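Bench Assembler, Small Electronics (Part Time or Full Time)

Prarnach, Hulstead shop
Posted 9/29/18
Job number 3436

Prarnach builds and repairs control boards and the wiring that goes with them. Most of our work is short runs for equipment makers who need a few dozen units at a time, plus repair of boards that come back from the field. We are hiring 3 bench assemblers for the Hulstead shop. Two of the openings are full time and one is part time, mornings only.

What the work is

You will sit at a bench and put small assemblies together by hand. The boards reach you with the small surface parts already on them. You add the larger parts, check the solder, make up the wire harnesses, label them and pack the finished sets. On a normal day you will work on one or two products. When a run ends, you clear the bench, return leftover parts to the stockroom and set up for the next one.

Harness work is close to half of the job. Wires are cut to length, stripped, crimped, twisted and labeled. Every crimp gets a pull test. A harness with a bad crimp is cut back and done again, and there is no penalty for finding one of your own. 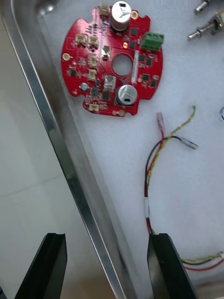

Repair work is shared out among the assemblers once they have finished training. A returned board is looked over under the magnifier first, then checked against the drawing, and only then powered up. You write what you found on the repair sheet. Handwriting has to be readable. We do not use a computer at the bench, although the drawings are printed fresh for each run.

What we need from you

Good close-up eyesight, with glasses if you wear them
Able to tell wire colors apart reliably
Steady hands and the patience to do the same step many times
Able to read a simple wiring drawing, or willing to learn
Able to sit for long stretches and lift a 30-pound carton now and then

Soldering experience helps but we do teach it. People have come to us from sewing, watch repair, dental labs and kitchens and done fine. A high school diploma is not required.

Hours and pay

Full time is 7:00 to 3:30 with a half hour for lunch. Part time is 7:00 to 11:30. Pay is hourly and goes up after the training period, which lasts 5 weeks. The current rates are posted at the front desk and we will give them to you over the phone if you ask. Tools, smocks and wrist straps are supplied. You may bring your own tweezers if you prefer them.

The shop is at 767 Illeck Road, in the same building as Kaewsai Upholstery. Use the side door. Parking is free behind the building.

How to apply

Come by between 9:00 and 2:00 on any weekday and fill out a form, or mail a letter with your work history to the address above. Put the job number on the envelope. Applicants we want to see again will be asked to do a short bench test, which takes less than an hour and is paid. It covers stripping and crimping wire, matching parts to a drawing, and one solder joint if you have done it before.

Applications are open until all the positions are filled.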